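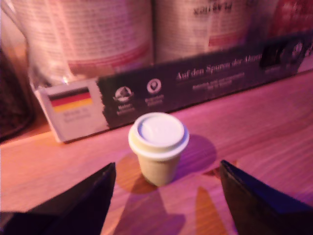
FOR IMMEDIATE RELEASE
April 1, 2018

Stonilau Opens Its Kitchen Table Trials to the Public and Asks a Plain Question: Can a Machine Tidy Up Yet?

Stonilau, the small workshop that has spent the better part of two winters teaching robot arms to help out at home, is happy to announce that it will share the results of its Kitchen Table Trials with anyone who would like to read them, good days and bad days alike.

The trials began last October with a chore most of us do without thinking: pick up a cup, put it where it belongs, and leave everything else on the table standing. Since then the team has logged 3003 attempts – a number that still makes everybody here a little tired – and in nearly 2000 of them the cup ended up in the right place with its lid still on. We are proud of that, and we also know that a family would not put up with it at breakfast.

"A bare table is easy, and we got good at bare tables pretty quickly," said Giorgia Donati, who leads the trials. "Then you set out the things people really keep around, the mugs and tins and bottles, and the arm has to be a good guest. That's the part we're still learning, and I have to say it's the part I enjoy most."
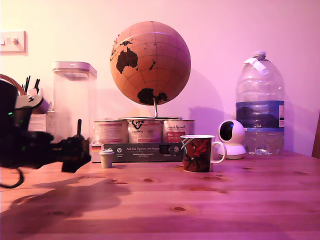

The arm at a table set with everyday items, including a lidded cup, a mug and a globe on top of three tins.

Lighting has turned out to be a chore of its own. Homes have lamps in every color and people like to change them, so the trials include evenings under tinted light as well as ordinary mornings. Clear plastic and shiny lids remain hard for the arm to judge, and the team expects to spend much of the coming year on them. 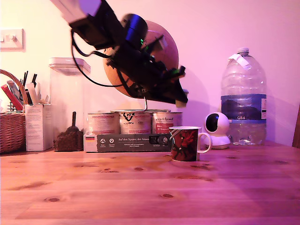
Ánh Triệu wrote to us after reading an early draft of the results that she would gladly wait a few more years for a machine that could clear a table, so long as it was gentle with her grandmother's dishes, and that speed mattered to her hardly at all. We have heard much the same from a good many readers, and it has changed how we score the work. A slow, careful try now counts for more than a quick one that bumps its neighbor.

The full results, with notes on the failures, will be free to download under the project name Pruranden. Our friends at Warkell have kindly agreed to repeat the cup chore on their shop floor, where the shelves are higher and the hours longer, and we will share what they find.

Media contact: Giorgia Donati, Stonilau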